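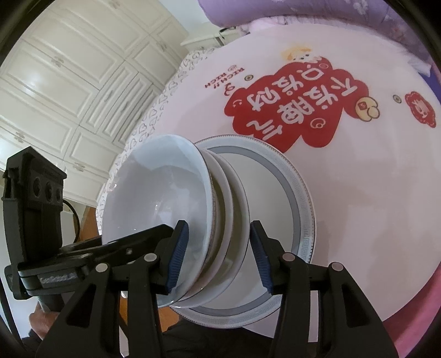
**Figure 9.1** White dishes stacked above a serving tray with a red cloud-shaped design.

# Chapter 9: Service and Storage of Tableware

## Learning Objectives

After studying this chapter, you should be able to:

- distinguish the main ceramic bodies used for commercial tableware
- calculate the opening stock, or par, for a dining room of a given size
- explain how stacking and shelf height affect breakage
- prepare a monthly tableware inventory

## Key Terms

bisque, body, crazing, foot ring, glaze, open stock, par level, vitrified

## 9.1 Introduction

Tableware is among the first purchases made for a new dining room and among the most frequently replaced. A manager who selects it only for appearance will soon find that the pattern is no longer sold, that the cups do not fit the racks, or that the bowls take up twice the shelf space allowed for them. The choice of a plate affects portion size, the work of the dish room, and the cost of each meal served.

Chapter 8 dealt with the purchase of kitchen equipment, most of which remains in service for many years. Tableware follows a different pattern. It is bought in quantity, used several times a day, handled by nearly every member of the staff, and lost in small amounts that are easy to overlook. For accounting purposes, many operations treat it as a supply and charge replacements to the month in which they are purchased.

## 9.2 Ceramic Bodies

The *body* of a dish is the fired clay beneath the glaze. Earthenware is fired at a fairly low temperature and remains porous. Where the glaze is chipped, the body will absorb water and food stains, and the piece should be withdrawn from service. Stoneware is fired at a higher temperature and is denser and heavier. Porcelain is fired higher still, until the body becomes glasslike throughout. A body in this condition is said to be *vitrified*.

Vitrified ware is the usual choice for high-volume service. It resists chipping at the rim, holds heat well when warmed beforehand, and can be washed repeatedly without harm to the body. Its higher purchase price must be weighed against a longer service life.

*Crazing* is a network of fine cracks in the glaze. It develops when the glaze and the body expand at different rates. Crazed pieces are difficult to clean thoroughly and should be discarded even when they are otherwise sound.

## 9.3 Establishing Par Levels

The *par level* is the quantity of an item that must be on hand for service to proceed without interruption. It is found by multiplying the number of seats by a factor that reflects turnover and the speed of the dish room. The factor for dinner plates in a full-service restaurant is often set at 3, which allows one plate on the table, one in the dish room, and one on the shelf.

Consider the Vollora, a hotel dining room with 241 seats. At a factor of 3, the par for dinner plates is 723. If the December inventory shows 710 plates in usable condition, the shortage is 13, and the manager would order at least that number. Where the supplier sells only by the case, the order is raised to the next full case.

Patterns sold as *open stock* can be ordered in small quantities over a period of years. Before a pattern is adopted, the supplier should state in writing how long it will be kept available.

## 9.4 Stacking and Shelving

Plates and bowls rest on a *foot ring*, the raised circle on the underside of the piece. The foot ring is often left unglazed, and a rough one will scratch the surface of the dish beneath it. Sample pieces should be rubbed together by hand before an order is placed.

Only pieces of the same size and shape should be stacked together. Heavy items belong on shelves between knee and shoulder height, and cups should be stored in the racks in which they were washed.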